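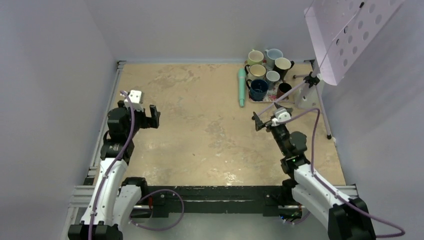 Arnstead Cell: Progress Report for June
Prepared by Amrit Nguyen for the Lapointe program office

Where we are

Good month! The house rules for two-arm tabletop work are now at draft three, and for the first time we have run a whole block of sessions under them from start to finish. We logged 210 sessions on the tableware tasks, all with the checklist filled in, and I am very happy with how little arguing there was over it. Draft two had people skipping lines. Draft three is a single page and they use it.

As a reminder of scope, the grant pays for written practice that any of the Lestov cells can pick up: how to set a table, how to start and stop the arms, what to write down, and when to call a session bad. Training models on the recordings is Alon's side of the house and they report to you separately.

What changed in the rules

Table setup. Mugs start on the tray, and the tray starts toward the back of the table on the right. The stretch between the two grippers stays clear until the operator calls "go." We used to let people stage things wherever they liked, and the notes from those weeks are nearly impossible to compare. Mixed colors and sizes are now required in every mug set. One tray can hold a big navy mug, a pale green one and a small dark brown one, and that is what we want. Matching sets are out.

Start pose. Both grippers hover above the table, facing each other, with the jaws clear of every object. The operator checks this by eye from the front and then from the side. It takes a few seconds and it has already become a habit for most of the team.

Cables. This was our longest section to write and the one I'm proudest of. Each arm's cable must have enough slack for full wrist travel, and it has to be checked at the wrist, along the arm links and at the base. Loops near the front rail get a second look before power-on. On the right side, the operator also checks the run between the wrist and the lamp stand, with the arm moved slowly through its reach. We are still debating clips versus sleeves (more on that below).

Lighting. The lamp stand is clamped at the right edge of the table and the clamp is not moved between sessions. If somebody bumps it, the session is closed and a new one opened. People grumbled about this at first. Then we looked at the shadows in two batches side by side and the grumbling stopped.

Hands off. No reaching over the rail while the arms are powered. Resets happen with both arms stopped and the operator saying so out loud. It sounds fussy on paper, but two new starters told me it was the rule that made them feel comfortable at the bench.

Numbers for the period

Sessions logged: 210
Single task attempts inside those sessions: 494
Attempts planned by the end of the grant: 2000
Length of the refresher for operators: 30 minutes

We are behind a straight-line path to 2000, and I would like to be plain about that. Most of the gap came from rewriting the checklist twice and re-briefing everyone each time. Now that the page is stable I expect the pace to pick up a good deal, and the plan for the next block allows for it.

What did not go well

The bad-session rule is still too vague. It says to reject a session if "an object leaves its expected area," and we had three operators read that three ways. Does a mug tipped over on the tray count? What about one that slides a little when its neighbor is lifted? Draft four will have short written cases for each of these.

The log sheet also has no line for which arm made the first move. Alon asked for it, and they are right, it should have been there from the beginning.

Next steps

Finish the written cases for bad sessions and try them on operators who haven't seen them.
Add the first-arm line to the log sheet.
Settle clips or sleeves for the cables. I lean toward sleeves, but the operators who do the daily checks lean the other way and I want to hear them out.
Have someone from another Lestov cell set up a table from our page alone, with no help from us. This is the part I'm most looking forward to — if the page works for a stranger, it works.

Request

No change to the budget. I would like one visitor from your office at a Thursday session, in the morning if possible, to watch a full setup and mark up the page as they go. Draft three will be sent ahead of the visit.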